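Buscar en la comunidad Escribe tu duda Buscar

El ordenador se apaga solo a los pocos minutos de jugar

Lăcrămioara Neagu

Hola a todos! A ver si me echáis un cable, que estoy desesperada. Tengo un PC de sobremesa heredado de mi hermano y desde hace 2 semanas se me apaga de golpe, sin pantalla azul ni nada, cuando llevo 14 minutos jugando (lo he cronometrado, sí). Navegando por internet aguanta toda la tarde.

He mirado la temperatura del procesador con un programita y en reposo marca 65 grados, que me parece una barbaridad. Ya he quitado la tapa lateral y he soplado con aire comprimido, pero sigue igual.
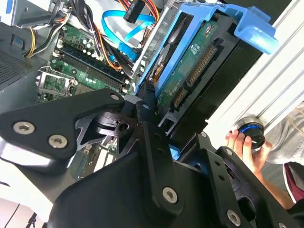 La pasta térmica no se ha cambiado nunca, que yo sepa. ¿Empiezo por ahí o compro directamente una fuente nueva? No quiero gastarme un dineral en un trasto que igual está para jubilar.

Skarkel

Yo tuve lo mismo y era la pasta, estaba hecha un chicle. Limpias con alcohol isopropílico, pones una gotita del tamaño de un guisante y vuelves a montar el disipador apretando en cruz, poco a poco. Desenchufa antes, claro! Y mira que el ventilador gire, que a mí se me había metido un cable entre las aspas y tardé un mes en enterarme. Si con eso baja de 65 en reposo, prueba a jugar otra vez antes de comprar nada.

Dumska

fuente seguro, cambiala

Marinescu

No me lanzaría a por la fuente todavía. Deja el programa guardando un registro mientras juegas y mira la última temperatura antes del apagón. Si sube muchísimo, es refrigeración; si se queda normalita, entonces sí, prueba con una fuente prestada. Ya nos cuentas!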